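**Can a machine put a pan away in a microwave or a cupboard yet?**

Posted in Home Automation, September 12, 2020

I run the kitchen side of a small serviced-flats business. We have 20 flats and each one has a kitchenette with a microwave, a couple of pans and a tray. After each guest leaves, somebody washes up, wipes down and puts everything back where it lives. It is dull work and we struggle to find people for it.

A supplier called Drekura has been ringing me about an arm on a stand that would "reset the kitchenette". I asked if it could open a microwave door, put something inside and take it out again without knocking the door. They said it was on the way. I don't know if that means months or years.

Has anyone used a machine for this sort of job, at home or at work? I don't need it to be quick. I need it to manage a pan with a handle and a door that swings.

— mamement_kitchens

---

**ovenglove42**

No. Get a dishwasher and pay someone for the rest. My cousin bought one of those window-cleaning things and it fell off the window.

---

**Zulum Workshop**

I fit out small production kitchens and I have looked at a few of these arms, so I can give you a partial answer.

Picking up a pan is possible now. If it is the same pan in the same place every time, it has been possible for years. The trouble starts when the pan has been left at a different angle, or the handle is hanging over the edge of the table. A person just turns their wrist. The machine needs to have been shown that case, or something close to it. 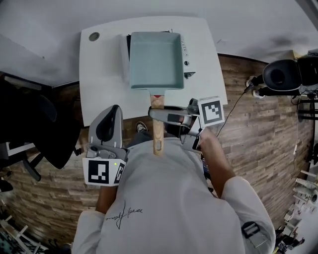 The square omelette pans are a good test, because the handle is narrow and the weight is all at the other end. Hold one halfway along the handle and the front dips. Hold it close to the pan and it stays level, but then there is less room for your fingers when you get to the door. You do this without thinking. An arm has to be taught where to hold for lifting and where to hold for putting down, and these may be different places.

Then there is the microwave. Three things make it hard:

- The door takes up the space where the arm wants to be.
- The inside is dark, so a camera sees very little of it.
- A pan with a handle may go in only one way round, or stick out so the door won't shut.

The way most firms are going about it is to have people do the job by hand, many times over, holding the same sort of gripper the machine will use. The machine then learns from those recordings. 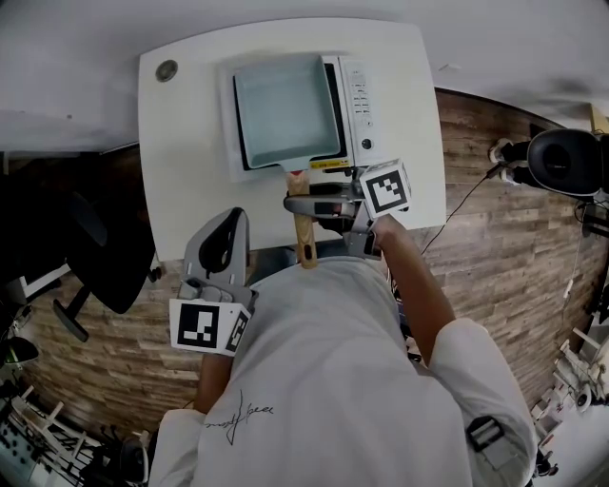 I asked Drekura how many kitchen jobs their arm could do without help and the answer was nine, all on a bench they had set up themselves. Doors were not among them in June. Ask for a trial in one of your own flats, with your own microwave, before you sign anything. If they will only show it in their own room, I would leave it.

For 20 flats spread over a building I can't see it paying. The arm would have to be moved from kitchen to kitchen, and somebody has to push it.

---

**ignacio_repairs**

I agree with most of the above — but it depends which chores you mean. I look after machines in a packing shop and we have had an arm since last year. Some jobs I would hand over tomorrow and some I wouldn't.

1. Moving a tray from one bench to another. Yes, if the tray has raised sides and is always the same tray. Ours does this all day and drops almost 3 in a shift, usually when somebody has stacked them crooked.
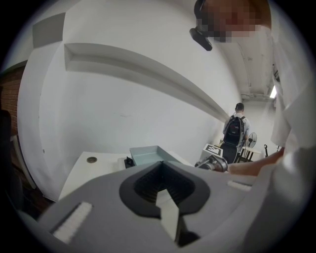 2. Wiping a flat surface. Yes, but it wipes the whole bench whether it needs it or not, and it goes round anything left out. You still have to clear up first.

3. Opening and shutting doors. Ours can't. We took the door off the cabinet in the end. You can't do that with a microwave.

4. Washing up. No. Ours must not get wet anyway.

5. Noticing that something is broken or missing. No, and for guest flats I think this is half the job. Your cleaner sees the cracked plate and the burnt pan. The arm puts the burnt pan back in its place.

If you do go ahead, check the width of your kitchenettes. Our arm needs 42 inches clear in front of it and the salesman left that off the sheet.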